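Laundry and linens, the stuff I keep getting asked

Updated again in December because people keep emailing the same six things. Sorry for the mess, typing this between loads.

TOWELS THAT WON'T SOAK UP WATER

Fabric softener. Nine times out of ten. Stop using it on towels, full stop. Same with dryer sheets.

To strip them: hot wash, no detergent, one cup white vinegar in the drum. Then a second hot wash with half a cup of baking soda. Not both at once, they cancel each other out and you get fizz and nothing else. Dry all the way. If they still bead water after that do it one more time, then give up and cut them into rags.

New towels need two or three washes before they work right. Wash dark ones alone. I did a navy bath sheet with the pillowcases once and we had blue pillowcases for four years.

MUSTY SMELL

Check the washer first. Front loaders especially. Pull back the rubber gasket, wipe out whatever is living in there (hair, a sock, gray slime). Leave the door open between loads. Detergent drawer comes all the way out on most machines, there's a tab you push down. Scrub it with an old toothbrush. Clean the drain filter too, bottom front, behind the little door. Put a baking pan under it before you unscrew. A shallow one. You will get more water than you think.

Then the towels. Wash hot, straight to the dryer, don't let them sit. If you forgot them overnight run a rinse and spin at least before you dry, otherwise you bake the smell in.

Too much detergent does it as well. Two tablespoons for a normal load. The cap on the bottle is way bigger than what you need and the lines inside it are impossible to read, I marked mine with nail polish.

STAINS, QUICK LIST

Blood: cold water, never warm. Soak, rub with bar soap, rinse, again. Old blood, peroxide on whites only.
Grease: dish soap, dry, worked in with your thumb BEFORE any water. Sit 15 minutes. Then hot as the fabric can take.
Coffee, tea: rinse from the back of the cloth so you push it out the way it came in. Vinegar if it's stubborn.
Tomato sauce: scrape, cold rinse, dish soap, dry in the sun. Sun really does fade it.
Candle wax: freezer for an hour, crack it off, then brown paper on both sides and a warm iron. Move the paper as it soaks up.
Ballpoint: rubbing alcohol on a cotton ball with a rag underneath. Dab dont rub.
Deodorant marks, the stiff yellow kind: baking soda paste, overnight. Might take three rounds.

Whatever it is, look at the spot before the dryer. If it's still there, air dry and try again. Heat sets most of them for good.

Griet Visser wrote in about red wine and salt. I tried it again, Griet, on a tablecloth this time. Salt soaks up the puddle, fine, but it left a pink ring that I had to get out with oxygen bleach anyway. I'd blot with paper towels and skip the salt. Club soda, same as plain water as far as I can tell.

DRYING

Shake everything out before it goes in. Hard, one snap each. Takes a minute for the whole load and you get about half the wrinkles.

Don't stuff the drum. If you can't see a gap at the top it's too full. Sheets ball up and swallow everything else, so sheets go by themselves, and stop it halfway to untangle them.

Clean the lint screen every load. Wash it with dish soap a few times a year, especially if you used dryer sheets before. Run water over it, if the water sits on top of the mesh it needs a scrub. And the hose in back, pull the dryer out once a year and vacuum it.

Wool dryer balls, sure, four or so. Tennis balls work for pillows but they are loud.

Drying racks: heavy stuff on the outside bars, socks in the middle. Leave a bar empty between thick things. Point a fan at it in winter. Jeans hang by the waistband, not the cuffs, or maybe the cuffs, my sister swears by cuffs. Either.

FOLDING WHEN YOU HATE FOLDING

Use a table. Bed is too low and too soft, your back goes and nothing lies flat. Kitchen table after dinner is good, wipe it first and dry it, a greasy ring from a plate will come right up into clean cotton.

Fold it warm if you can. If it's gone cold and creased, flatten with your palm from the middle out toward the hems. Find a seam or a hem and line up off that, edges stretch over the years but a seam mostly stays where it was sewn.

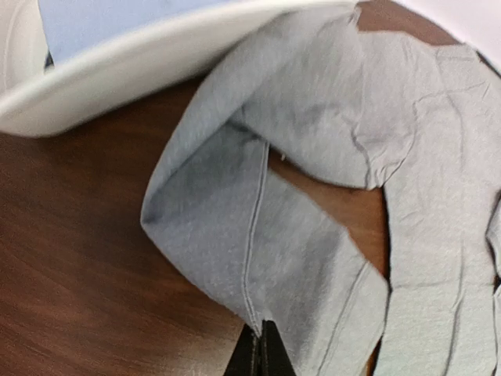
Thirds beat halves for anything big. Long way first, then short. Fold goes to the front of the shelf and the raw edges to the back, looks tidy even when the stack isn't. Measure your shelf once and fold to fit, otherwise you fold everything twice.

Fitted sheets: tuck the corners into each other, lay it down, fold the messy side in, done. It will not be a perfect rectangle. Stick the whole set inside one of its own pillowcases and stop worrying about it.

T-shirts I roll. Sweaters never on hangers, they grow shoulders.

Knits and sweatshirts that come out all twisted, button or zip them before washing and turn inside out. Helps with pilling too. For pills already there, a cheap disposable razor, held flat, tiny strokes, cloth pulled tight. Go around the seams, you'll cut the thread.

IRONING, THE SHORT VERSION

Most things don't need it. Spray bottle, smooth with hands, hang. For shirts: collar, yoke, cuffs, sleeves, then body. Slightly damp is much easier than bone dry. Linen needs to be properly damp or you're wasting your time.

White crust coming out of the steam holes is scale. Check your manual before putting vinegar in the tank, some say no. Gunk on the plate, warm iron over a damp rag with a bit of baking soda, then wipe wih a clean one.

STORING

Cotton and linens completely dry before they go away. Line wood shelves with plain paper. Plastic bins are OK for a season, not for years. Cedar blocks quit smelling after a while, sand them lightly and they come back.

Rotate. Clean ones go to the bottom of the pile or you'll wear out the same two towels and never touch the rest.

Next up is getting pet hair off everything, I'm aiming for Friday. If you have a trick that isn't a lint roller send it over.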